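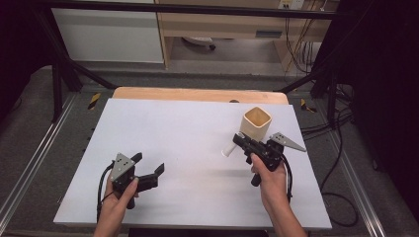
A pair of hand-held grippers over a white board on a wooden tabletop.

The long way around for a jar of honey

If you have ever stood in a grocery aisle wondering why the same jar of honey costs more than it did last spring, you have already met a rule of origin, even if you weren't introduced. These are the rules that decide which country a product comes from, and they matter a great deal more than most shoppers (and a fair number of shopkeepers) would guess.

Take Findgate, a small importer that brings in honey packed by a firm called Gorka. The bees do their work in one country, the honey is blended in a second, and the jars are filled and labeled in a third. So where is it from? You might say the place where the flowers are, and customs officers would often agree with you. But blend it with something else, or turn it into a sauce, and the answer can move across a border without the jar ever leaving the warehouse.

Findgate learned this in the usual way, with a letter. It arrived on 19th February and asked for $1,275 in extra duty on a shipment of 1,012 jars that had been entered under the wrong country. That isn't a fortune, I know, but it was most of what the company had hoped to make on the order, and there were 5 more shipments already on the water with the same paperwork!

What followed was a good deal of reading. The firm's broker, Sperling, went back through 40 pages of supplier statements, looking for the spot where the blending was described, and found two versions that didn't agree. Gorka was very nice about it and sent a new one. The later shipments were entered correctly, at the higher rate, and Findgate put a little of the difference into the shelf price and swallowed the rest.

Larger companies have whole departments for this sort of thing. Garik, which sells cookies and jams in the same stores, settles the question of origin before it even picks a recipe, and has been known to switch its sugar supplier over it. Findgate is hoping to get that far by April, when the next honey order goes in.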